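Ristthorpe Spelling & Word Study, Level Two

I wrote the first Ristthorpe book for my own two kids, and I'm still a little amazed that other families wanted it. Level Two is the one I get the most email about, so I've tried to put everything you might ask on this page. It's meant for children who can read simple chapter books but still spell "because" four different ways before lunch (mine did!). Most families use it in third or fourth grade, though I've heard from plenty who started an older child here and did just fine.

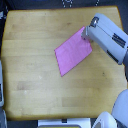

Lessons are short. I planned each one to take 15 minutes, and if your child is worn out before that, close the book and pick it up tomorrow. You don't need a school desk or a special corner either. A plain wood table with a good stretch of bare top is my favorite place for the word tiles, because the kids can slide them all over and push the odd ones off to the side. We say the word, build it, cover it up and then write it from memory – same order every time, so after a couple of weeks they run the lesson without me.

What you get

The student book has 105 lessons, spiral bound at the top so left-handed kids aren't fighting the coil. The teacher guide is a separate book and you do want it. It has the dictation sentences, the answer pages and my notes on which rules are worth fussing over and which ones can wait. The word tiles are 200 thick cardboard pieces, vowels in one color and consonants in another, and they come on punch-out sheets. Punch them out yourself the night before. I mean it, or lesson one turns into a punching-out party and no spelling happens.

There's also a review card ring. Lamai Thaweesak drew the little animals on the cards and my daughter has already claimed the otter.

How the weeks go

Four lessons and a review day is the pace in the guide. Some families do three and skip the review until the end of a unit, and that works too. If you start in late summer at the regular pace you'll hit the unit on silent letters somewhere near December, which is a nice slow one for a month when everybody is distracted by cookies. 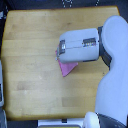
Do I need Level One first?

Probably not. If your child can spell short-vowel words and knows the common blends (st, br, cl and so on), go ahead and start here. The first 15 lessons go back over that ground anyway. If those feel like a slog, write to me and I'll swap the set for Level One, as long as the tiles are still in their sheets.

Can two kids share?

Yes, with an extra student book. One teacher guide and one set of tiles is plenty for two, but I wouldn't try three. There just aren't enough e's, and you will hear about it.

Does it go with the Latcombe readers?

It does, pretty closely. I used the Latcombe word lists when I was picking the dictation words, so a child reading those books will keep bumping into the week's spelling. It's fine with any other reading program too – you'll only lose the overlap.

Price and shipping

The full Level Two set is $65, and that covers the student book, teacher guide, tiles and card ring. Extra student books are $15 each. Orders go out from the Cekside shop by mail, and co-ops ordering for a group should email me before checking out so I can put everything in one box and save you some postage.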